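Florholm three-bin sorting tray

White plastic tray with three open bins in a row, for sorting toy building bricks by colour. Each bin has a low panel at the front, so small hands can reach in and you can see what is left without tipping anything out. 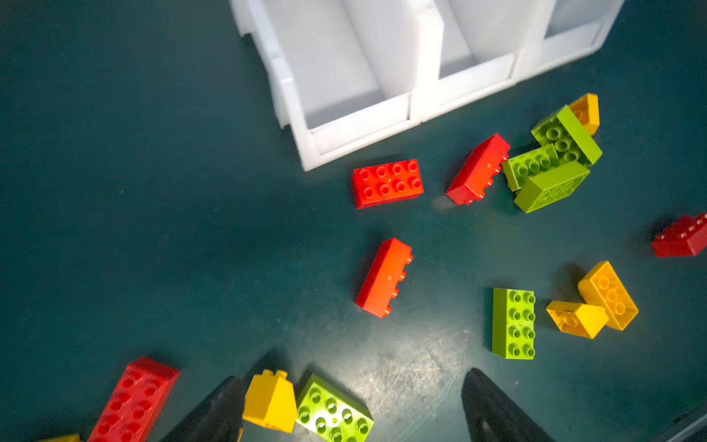
The inside walls are plain white. Red, lime green and yellow all show up well against them, and a stray brick in the wrong bin is easy to spot. Wipe clean with a damp cloth. Do not put it in the dishwasher.

Weight when empty: 1260 g
Length of front panel, per bin: 170 mm
Suitable for: standard studded bricks, sloped bricks, small square bricks

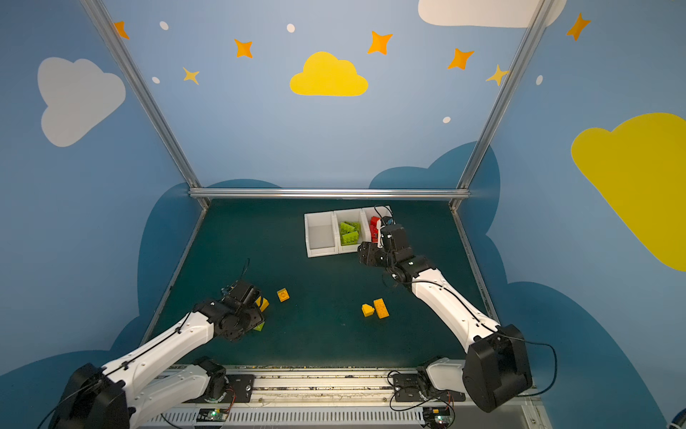 Bricks are not included. We sell them by colour in bags of 38, and one bag goes into one bin with room to spare. Large orders of a single colour take longer to pack, so please allow 7 working days.
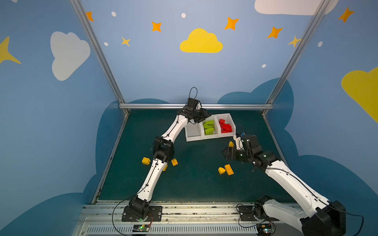 The tray stands on any flat table and needs no fixing. Spare trays can be ordered on their own. For schools and nurseries, write to Wiebke Lindemann at Florholm and give the number of trays and a delivery address.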